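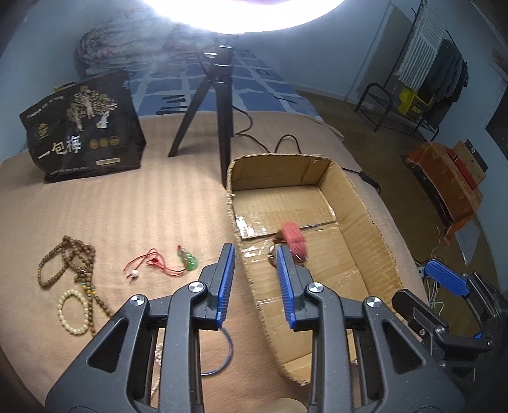
Anežka Sýkora, Staff Writer

When the Lutheran church in Rumov closed its Sunday school, there were three children left on the roll and two of them were brothers. The pastor, Rainer Brandes, put the felt board and the songbooks in a cupboard and moved the Wednesday Bible study into the room because it was easier to heat.

Six years later the Bible study meets somewhere else. The room has children in it again, 14 on a normal week, and most of their parents did not grow up in any church.

Brandes is careful when he talks about it. He is 65 and has served in Rumov for most of his working life, and he has seen programs come and go. "I don't want to write a book about it," he said. "We opened the door on a weekday afternoon and we served soup. Then people asked us to pray for them."

The soup came first. Two winters ago the school in Rumov cut its afternoon care, and parents who worked at the sawmill in Godthorpe had no place to send their children between the last bell and the five o'clock bus. The church had a kitchen and a warm room. A retired cook from the congregation made potato soup, and the children did homework at the long tables.

For the first few months there was no teaching at all. Brandes said grace before the meal and left it at that. Then a girl of eight asked him who he was talking to.

"I told her, and she wanted to know if she could talk to him too," he said. "Her grandmother was sick. So we prayed for the grandmother, and the next day four others had somebody they wanted to pray for."

The church began keeping a prayer notebook on the windowsill. Anyone can write in it, and on Sundays the requests are read aloud without names. The first notebook is full. Many of the entries are in children's handwriting, and they ask for ordinary things: a father's back, a math test, a dog that ran off toward the river. Some are harder to read.

One mother, who asked that her name not be printed, said she wrote in it for a month before she came to a service. She had been baptized as a baby in Randine and had not been inside a church since. "I thought they would want something from me," she said. "I sat in the back and left during the last hymn. The next week I stayed for the coffee."

She was confirmed last spring with two other adults. Her son was baptized the same morning.

Attendance is still small. Rumov's church was built to seat 250, and on most Sundays the side pews stay roped off to save on cleaning. The roof over the sacristy leaks. A sister congregation in Peñalver has sent money for the repairs twice, along with a box of children's Bibles in the wrong language, which Brandes passed on to a family that could use them.

On Sun 13 March the congregation will hold its first children's service since the Sunday school closed. The older ones will read from the Gospel of Mark, the passage where the disciples try to send the children away and Jesus tells them to stop. Soup will be served afterward in the hall, and the five o'clock bus doesn't run that day, so drivers are needed for the families going back to Godthorpe.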